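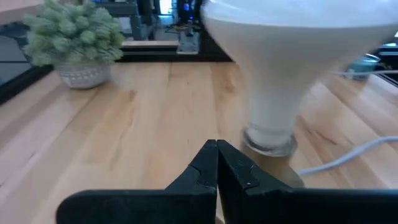 Staff > Working Here > Meeting Notes

Staff Welcome and Induction Group, Ustby office
November 12, 2019

Present: Yareli Magaña (chair), Cinzia Farina (notes), team leads from Ustby and Urkden. Apologies from Urkby, who had a stock check on.

1. Last notes
Agreed as they stood, with one spelling put right.

2. First-week survey
Yareli thanked everyone who had chased replies, and said how pleased she was with the result. The form went to 1,468 people across the three sites and 929 sent it back, many with long and thoughtful comments. New starters speak very kindly of their teams. The grumble that came up again and again was waiting for a login, and one person at Urkden had shared a colleague's desk until theirs was sorted. Cinzia will ask IT whether accounts can be set up as soon as a contract is signed.

3. Buddy scheme
A good long talk on this one. Over 200 people have now had a buddy, and the leads would like to keep it going – though Urkden feels that buddies need proper time set aside for it, and the rest of us agreed. We settled on seven weeks for each pairing, to be looked at again in March.

4. Manager training
Dal Bello have sent a revised outline for the listening skills day. It was warmly received, but the afternoon looked rather full. Yareli will ring them and see if the role play can be shortened.

5. Any other business
The Urkden leads asked for the welcome booklet in larger print. Cinzia to arrange.

Next meeting at Urkby, date to be sent round by email.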